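Tonantzin Figueroa
January 6, 2025

Spent the morning on the artificial flowers. A few people asked how I sort and clean them, so I'm posting as I go. Long thread, mute me if you don't care about fake leaves.

2/ Background: I do table and entry arrangements for a small events place, Voneck, out past Ovavcombe. Everything is artificial. They get used, go back in a bin, come out again in March looking flat. January is when I go through the bins.

3/ First job is to pull everything out and make three piles. Stems that can go straight back into an arrangement. Stems that need tape or wire. Stems that get stripped for parts.

4/ The parts pile is always the biggest. I used to feel bad about that. A stem with one good leaf is still one good leaf, and I will use it.

5/ Dust. Most of it comes off with a soft paintbrush, the two-inch kind for trim. Hold the stem by the bottom and brush away from your hand. Do it over a sheet or you'll be sweeping twice.

6/ If brushing doesn't do it, a damp microfiber cloth with a drop of dish soap. Try the back of one leaf first. Some of the older fabric leaves let go of their color. I found that out on a white tablecloth at a baby shower.

7/ Plastic leaves can go in the sink in lukewarm water. Fabric leaves with glued veins can't. The glue turns cloudy and then the vein lifts.

8/ Shape next. Leaves that have been under other leaves all winter get a crease down the middle. Hair dryer on low, hold it back a little, bend the leaf over your thumb and keep it there until it cools. High heat will shrink the edges.

9/ Branching stalks I do by hand with no heat. There's usually wire inside. Start at the bottom fork and work out. If you start at the tips you end up redoing them when you move the fork.

10/ Tape. I wrap main stems in green floral tape, from the first fork down. It hides the wire and gives you something to grip. Stretch it as you wrap, that's what makes it stick to itself. If you don't stretch it, it feels like crepe paper and comes undone by dinner. 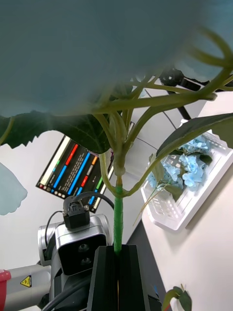

11/ Bright green or dark green tape is an argument I have with Catarina Cordeiro every year. She does the church side and uses dark for everything. I use bright because I can find the stem when it's buried in a bin. Once it's in a basket with flowers in front, you won't see it from a chair.

12/ Where several stalks come together I go over the join a few extra times and leave it lumpy. Smooth looks nicer in your hand but the lump keeps the stalks from spinning. Real branches are lumpy too.

13/ Mixing greens: I like a darker leaf with a toothed edge next to something pale. All one green looks like a bath mat. The dusty blue-gray leaves are good for this. They go with nearly any flower except hot orange.

14/ Big leaves go in last. They eat the whole arrangement if you start with them. I keep them on the side and add one over the top or toward the back when everything else is standing.

15/ Somebody asked about baskets vs. vases. Baskets for anything that gets carried from a car. Put a block of dry foam in the bottom, wedge it with crumpled kraft paper, and push the stems in at an angle. Straight down and they lean out at the first bump.

16/ Cut the stem ends with wire cutters, not scissors. I have ruined two pairs of good scissors and I'm not counting the kitchen ones.

17/ Where I buy: Gouveia, the craft wholesaler by the rail yard, for plain greenery. Soltell for flowers. Soltell's leaves are thin and fray in a season, but their flowers hold up. Gouveia will sell you single stems if you go in person and ask at the back counter.

18/ Catarina says I should throw out anything over seven years old. I have eucalyptus older than that and it looks the same as it did.

19/ Storage. No plastic bags for fabric leaves, they come out with folds you can't steam out. I use long cardboard boxes, heads at alternate ends, tissue between layers. Label on the short side so you can read it on the shelf.

20/ Labels should say what's in the box and what shape it's in. "Pale branching, taped, ready" is useful. "Misc greens" is not. I have four boxes of misc greens.

21/ Question from a reply: do I spray them with anything. No. The silk plant spray leaves a film and the dust sticks to it worse. If you like the shine, go ahead, but do it outside.

22/ Another one: does hair spray keep petals from fraying. For a day, yes. After that they're crunchy. Trim the loose threads with nail scissors and leave it.

23/ Still to do: the ivy, which is tangled with a string of lights, and one box of berries that shed every time I lift the lid. I'll do the ivy tonight with the TV on. The berries might go to Catarina.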